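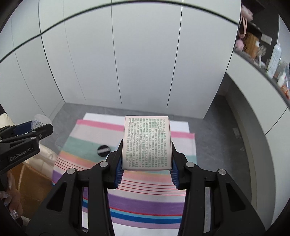 4. Reading the ingredient list

4.1 What participants were asked to do

The second part of the study dealt with the ingredient list itself. By this stage each of the 100 participants had sorted their own bathroom products into those they used every day, those they used now and then, and those they had stopped using. They were then given 20 products bought from shops in Cesville and the Rillberg arcade and asked to find out, from the packaging alone, whether each product contained any item on a short card. The card named 9 plant-derived ingredients in everyday English, such as bergamot, sweet orange, soybean oil and lavender. It did not give the Latin names.

We left the Latin names off on purpose. People who have had a skin reaction are often told to avoid a plant by its common name, and they go to the shop with that word in their head. The packaging may or may not use it. We wanted to see how far the everyday word would take them.

Participants could turn the packages over, open them, hold them up to the light and use their own glasses. They could not use a phone until the last five products. A trial ended when the participant gave an answer of yes, no or can't tell, or when they asked to move on.

4.2 Names on the package

Three naming habits were found in the product set. Some packages gave a common name followed by the Latin name. Some gave the Latin name only. The imported products mostly gave the name in the language of the country of sale, with the Latin in brackets after it, as on the small carton in Figure 1, where the Chinese list is broken up by entries such as CITRUS AURANTIUM BERGAMIA and GLYCINE SOJA.

Figure 1. Ingredient list in dark green print on a small cream-coloured box. Botanical names are given in Latin, in brackets.

We had expected the imported products to be the hardest for participants who read only English. They were hard, but the errors were of a different kind. With a list in a script they could not read, most participants slowed down and looked for any capital letters they could make out. Many found the word citrus and stopped there, treating it as enough to answer yes for both bergamot and orange. Others gave can't tell straight away. With an English list, the same people read quickly, did not see the word bergamot, and answered no with confidence, even where the Latin name was present two lines down.

Soybean gave the most trouble. Glycine soja was passed over by participants who said the word soja aloud while reading it. Several took glycine to be a chemical of some sort and explained that they were only looking for plants. Abbreviations had a similar effect. Entries such as EDTA or PEG-40 drew attention away from the names around them, and a number of participants spent more time asking what these stood for than they spent on the rest of the list.

Citrus names caused a further problem that the card could not solve. Sweet orange and bitter orange share the first two words of some of their label names, and bergamot is written in more than one way. A participant with a reaction to one of these would need the whole entry to tell them apart. We scored an answer as correct only if the participant pointed to the full entry – a choice that made our results look worse than they would under a looser rule.

4.3 Print and layout

Participants complained about small print more than about anything else. Their comments mention the size of the letters, the lack of space between lines, and ingredient lists set as one solid block. Coloured print was mentioned less often, and then mainly in connection with shiny surfaces.

Layout also affected where people started. On bottles, participants tended to begin at the heading and read down. On cartons they often began wherever their eye fell first when the side panel was turned towards them, and few went back to check the part they had missed. Where the list ran over a fold, the second part was frequently left unread.

We did not measure letter height on every package, and the product set was not balanced for it. Nothing in this section should be read as a test of print size.

4.4 Use of phones

For the last five products participants were allowed to use their own phones. Most searched for one name at a time. Typing was slow and the long Latin names were often misspelt, although the search results usually corrected them. Translation tools were used mainly on the imported products and gave uneven results with curved surfaces.

A smaller group used Undorero, a free look-up page that lists common and Latin names side by side. Those who already knew it were quick, and they were the only participants who regularly checked the whole entry. Those who came across it during the session found it useful but did not always trust it, and went back to an ordinary search to confirm what it had told them.

4.5 Limits

The participants were recruited through two pharmacies and a community centre in Chu, and people who already worry about their skin are likely to be over-represented. The products were chosen from what was on the shelf during October and some have since changed their packaging. We also asked people to look for nine ingredients at once, while someone at the shops is more likely to be looking for one or two. Answers given under that lighter load may well be better than ours. The card used in the sessions is reproduced in Appendix B, together with the scoring rules for partial entries.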